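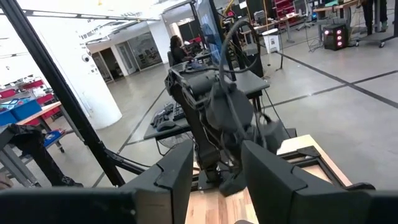 Kelly Peixoto would like to know why the scissors have no container of their own in the layout, when the markers and the paints each have one, and whether a tall pot would not settle the matter.

It would settle part of it. A tall pot takes little room and keeps the handles up where a hand expects them. The drawback is weight. Scissors dropped into a light pot shift its centre of gravity upwards, and a pot that is stable with one pair leans with several. Reaching across a pot of upright brushes or scissors is also the commonest way of knocking it over. The present rule is that scissors in use lie flat on the boards with clear space round them, and scissors out of use go into a low, wide container, handles towards the person sitting nearest. The rule is open to change. Lucimara Assunção has asked for the pot to be tried with a weighted base, and that is on the list for January.

Small Tools on a Wooden Top: Table Layout Gallery

This page belongs to the Trosden set, which covers shared worktables and the small things kept on them. The subject is a craft layout on a butcher-block top: scissors, brushes, markers, paint bottles and the shallow containers that hold them. The notes are longer than in the previous gallery, following requests for more on how the containers are chosen. They can be read in any order.

The top

Butcher block is made of narrow strips glued edge to edge. For craft work it has two points in its favour. It stays reasonably flat over a long span, and a light mark or a shallow cut can be sanded out locally without refinishing the whole surface. Against it, the alternating tone of the strips makes small pale objects harder to find. White bottle caps, pencil stubs and paper offcuts all suffer from this. Strongly coloured handles do not, and orange is about as good a colour as can be had on pale timber.

Oil finishes are easier to repair than varnish but take up paint more readily. On an oiled top, acrylic should be lifted with a damp cloth before it skins over. On a varnished top it can be left and eased off with a plastic scraper, held low. Wellington Vasconcelos prefers varnish for shared tables and oil for his own, and the notes follow him on both.

Containers

The containers are chosen by depth first and footprint second. A tray whose wall is lower than its contents allows everything in it to be identified from a seated position. For markers and pens a wall of 10 mm is enough to stop them rolling out and low enough for a finger to get underneath. Deeper bins are kept for items that can be tipped out and sorted without harm: clips, sponges, offcuts, spare scissors.

Colour is used as an address. The list says "teal tray", "yellow bin", "grey tray", and whoever is packing up can follow it without knowing what the contents are for. This works only while no two containers of the same colour are on the table together. Once a second yellow bin appears the address fails, and things are put into whichever is closer. Written labels are a good second system, though they tend to face the wrong way for half the people at the table.

Cut-out handles are useful on a tray that travels. They also let a single hand draw the tray forward across the boards without lifting it, provided the underside has no grit on it. Wipe the base before sliding. Most of the fine parallel scratches on the Trosden top came from this one action.
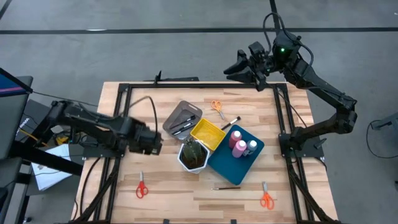
Markers in the grey tray, paint bottles in the teal, scissors and brushes out on the boards.

Markers

Store them flat. A marker kept upright with the tip at the top will write faintly for the first few strokes, and people take this for an empty pen and throw it away. Laid flat, the ink stays evenly distributed along the reservoir. Two in a tray can lie side by side on the diagonal, where they have the greatest free length and the ends do not foul the corners. With a larger number, lay them parallel to the long side and alternate the caps.

Paint bottles

A small bottle with a screw cap should stand in a tray whenever there is paper on the same surface. The tray limits a spill to an area that can be rinsed in a sink. Group the bottles by family, pinks next to pinks, and put greys and whites at the side nearest the water. They are the ones picked up most often for thinning other colours, and the shorter carry means fewer drips over the work.

Where all the caps are white, the colour has to be read from the body of the bottle. That is perfectly workable in a tray and poor in a deep bin, where only the caps show. A dab of the paint on top of each cap cures the problem. Leave the dab to set before the bottle goes back.

Brushes

Brushes in this layout lie flat, in a gap between containers or out on the open boards. A brush at rest should have nothing touching its bristles, and the gap between two trays does this well enough for a short pause. For longer storage they go in a roll. Never stand a brush on its bristles in a cup of water, even for the length of a telephone call; the set this puts in the hair is slow to come out and in synthetic bristle may not come out at all.

Thin brushes roll. If the handle is round, set it at right angles to any slope in the table. The Trosden top falls slightly towards one long side, and loose handles have been recovered from that side many times over. Daiane Trindade files a small flat on the handles of her own, near the balance point, and has had no further trouble.

The plant

A small cactus in a hexagonal planter stands among the tools. Flat-sided planters are preferred to round ones on a worktable, as they sit squarely against the side of a bin and do not creep when the table is nudged. Keep the soil level well below the rim. Soil that reaches the trays gets into paint, and from there into everything else. Water the plant away from the table and let it drain before it is put back.

The plant also marks a zone. Nothing sharp is laid on the side from which people reach across it. The choice of a cactus has been questioned by Valtteri Rissanen on the grounds that it is itself sharp. His objection is noted -- a succulent of similar size would serve.

Scissors

Scissors are the item most often left out at packing up, and they account for most of the time lost. Spread over a table they take up far more room than they do together, mainly through the clearance each pair needs at the point. The working rules are these.

Close the blades before putting a pair down.
Turn the point away from the nearest edge.
Leave a hand's width between one pair and the next.
Do not park scissors on top of paper that somebody else may pull.

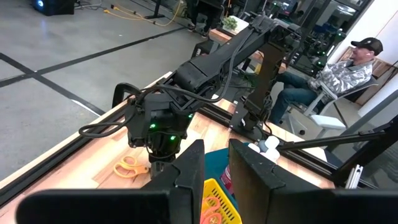

Pick up by the handles, with the blades closed, and approach from above. Sliding a pair to the table edge in order to get hold of it is bad practice on two counts: it scores the boards, and it brings the point over somebody's knees. Where the handles are too flat to grip, press lightly on one loop and the other will usually rise enough to be taken.

Mixed storage with other tools is acceptable in an open-sided or shallow container, where the handles remain visible. Mixed storage with brushes is discouraged. The blades shave the bristles at the ferrule, a kind of damage easily mistaken for wear.

Cups

Stacked cups belong at the side of the table away from the paper. Nest them only when clean. A cup with a film of paint inside will bond to the next one, and separating them by twisting cracks the thinner sort at the lip. If two have stuck, stand the lower one in warm water and leave the pair alone for 7 minutes before pulling straight up.

Order of packing up

The order used at present was drawn up at Medeiros and adopted here with small changes. Caps first, on markers and bottles. Scissors next, closed and collected. Brushes rinsed and laid out. Trays lifted with their contents in place and put away level. Cups last, once the rinsing is done. The plant goes back on the table after the boards have been wiped.

In four trial runs the step that varied most was the brushes. The time depended almost entirely on the distance to the sink, and a rinse jar at the table made the runs much more even, at the cost of another vessel that can be knocked over. A lidded jar is being looked for. Suggestions with a stated lid diameter are welcome; the Prutau jar has been tried already and the lid does not seal.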